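January 16, 2024

Snow day, sort of. The buses ran two hours late and then the office gave up and told everyone to stay home, so I did what I've been threatening to do since November and tackled the sourdough situation. The starter has been living at the back of the fridge behind the Patwood mustard and it had a gray puddle on top that smelled like nail polish remover. Poured that off, fed it, put it on top of the fridge where it's warm. By lunch it had bubbles! Little ones, but still.

The bag of flour from the Mullcombe mill turned out to be whole wheat, and I swear I picked up the white one. So I went 800 grams of that plus whatever was left in the canister, and the dough felt like wet sand for the first hour. I kept folding it and grumbling at it. Around the third fold it finally started to hold together and I got weirdly emotional about that (I need to get out more).
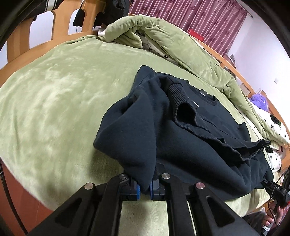
Zellier

Laundry day too, by the way, or half of one. Navy sweatshirt on the bed, green blanket under it, and that's as far as I got before the oven timer went off and I forgot the whole thing.

Baked it in the old Dutch oven with the chipped lid. It spread more than it rose, so I have a very handsome pancake, but the crust crackled when it came out and the inside is only a tiny bit gummy. Ate two slices standing up with too much butter. Next time I want to try leaving it in the fridge overnight, 14 hours if I can stand it, and use less water.

Called the Rao Street bakery to ask if they sell rye by the pound and got the machine. Will try again tomorrow when they've dug out.

It's dark already and the plow has gone by twice and buried the end of the driveway both times. Shoveling can wait till morning. Soup, bread, bed by ten. Oh, and I need to buy salt, the sidewalk kind and the regular kind.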